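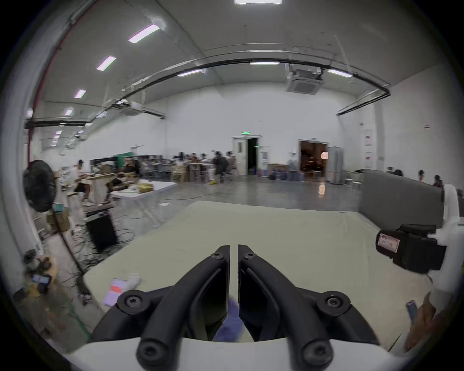

**Setting up a folding corner in a big hall – what goes on the floor?**

Posted by falska_27, November 2025

Our clothing swap is moving into a hall with rows of tables down the middle, and I get a patch of floor to run the folding corner! I'm so excited. The floor is hard and pale and shows every speck, and people will be kneeling to sort shirts, towels and small blankets. Do I put down one big mat or lots of small ones? And how do I keep folded things from sliding back into the heap?

**Wakska**

One big mat, every time! Small ones creep apart and socks vanish down the cracks. Go for a light color so you can spot the navy and black stuff right away. Ours is cream and I love it. Keep fans and speakers off to the side and tape the cables down, please, people walk backwards when they shake out a sheet.
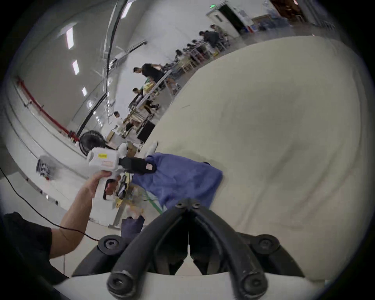

For the heap problem, fold on something padded. A thick cushion or a spare mattress works great, cloth grips it a bit and stays where you put it. Pull the crumpled piece flat from two corners first, smooth it with your forearm, then fold in thirds. Big dark pieces go at the bottom of the stack. We got through 300 items in one afternoon this way and I still wanted more – folding with company is the best!

**cisneros_500**

mats yes. also bring stools, not everyone can kneel

**Fundano**

Agree with the big mat, but wipe it before you start. I'd also put a divider on one side so people don't cut through. Shoes off on the mat if you can get them to do it. Have fun!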